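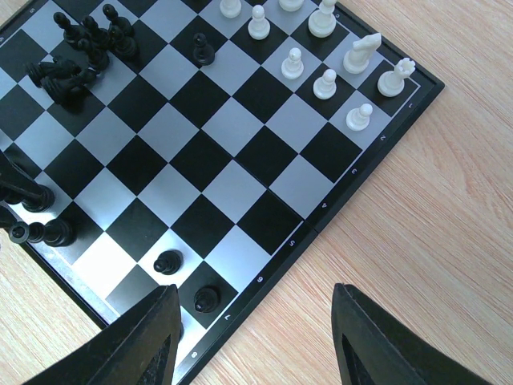 Fernow: club chess games from evening play

README, last changed February 1, 2019

Fernow is a collection of over 4,000 chess games played by amateur players in club evenings. All games come from paper score sheets which the players wrote by hand during the game. We typed them into PGN files and corrected what could be corrected. The work was done by Azlan Sembiring and Aiman Tarigan.

Most public game collections contain games of strong players. If you want to study how ordinary people play, for example how often they miss a simple fork or in which move they leave the opening theory, such collections do not help much. This was our reason to begin.

Contents of the package

games/ contains the PGN files, one file for each season and club
players.csv is the list of players, with code and rating band
events.csv is the list of tournaments and their time controls
doubts.csv is the list of moves that we could not read with certainty
CHANGES.txt is the history of corrections
LICENSE.txt

Where the games come from

The games come from two clubs, Flasotia and Bornisside. Flasotia plays longer games, usually one per evening. Bornisside plays two shorter games per evening, so its score sheets are less complete, and many of them stop when the player had less than five minutes on the clock. For these games the result is correct but the last moves are missing. They carry the tag Truncated with the value "yes".

There is also a small third part, the Yusof folder. It was one box of older sheets in descriptive notation (P-K4 and so on). We converted them to algebraic notation by hand. It has 161 games. Please treat this part with more care than the rest, because descriptive notation is sometimes ambiguous and the writers did not always notice it.

Tags

Each game has the seven standard PGN tags. In addition we use:

WhiteBand, BlackBand: rating band of the player at the start of the season, from A (strongest) to E. Players without rating have U.
SheetCount: 1 or 2. When both players gave their sheet, we compared them.
Truncated: yes or no.
Doubt: yes if the game has at least one line in doubts.csv.

The Date tag has only year and month. The clubs asked for this and we find it reasonable. The Round tag is sometimes "?" in the Bornisside files.

How the sheets were typed

One person typed the sheet, then the second person replayed the game on a board and read the moves aloud from the file. An illegal move stopped the replay and we looked at the paper again. The most frequent errors on paper are these: a wrong knight when two knights can go to the same square, the letters b and d confused in handwriting, a missing pair of moves, and the wrong side of castling. Some players also write the coordinates as if they were sitting on the other side of the board. In this case the full game must be mirrored, and it is easy to recognize after two or three moves.

When only one legal move was possible from what was written, we used it and did not mark anything. When two or more were possible, we chose the one which made the following moves legal. If the choice still remained open, the game is in doubts.csv with all candidates.

We did not improve any move. If a player left the queen hanging and the opponent did not take it, and both sheets say the same, then it stays so in the file.

Known problems

Clock times are not included. Only a few players wrote them.
Draw agreements and draws by repetition are not separated. The result is 1/2-1/2 in both cases.
Games shorter than 15 moves were checked a second time, but we are not sure that all of them are complete.
The ECO codes were added by a script and follow the final position in the opening, so transpositions may look strange.
Band U is larger in the Flasotia files, where many beginners joined in December.

Players and privacy

No names are in the files. Each player has a code such as F012 or B107, and the code stays the same in all seasons. A player who was a member of both clubs has two codes. Please do not try to find out who the players are. A player who wants the games removed can write to us through the club, and we will remove them in the next version.

Suggested use

For opening statistics, please use only games with Doubt "no". For endgame work, exclude the truncated games also. For quick tests there is the file games/sample.pgn with 1,000 games, chosen at random from the two clubs. It does not contain games of the Yusof folder.

Reporting an error

Please send the file name, the number of the game in the file, and the move number. If you only send a position, we need a long time to find it. Both of us have other work, so the answer can take a few weeks.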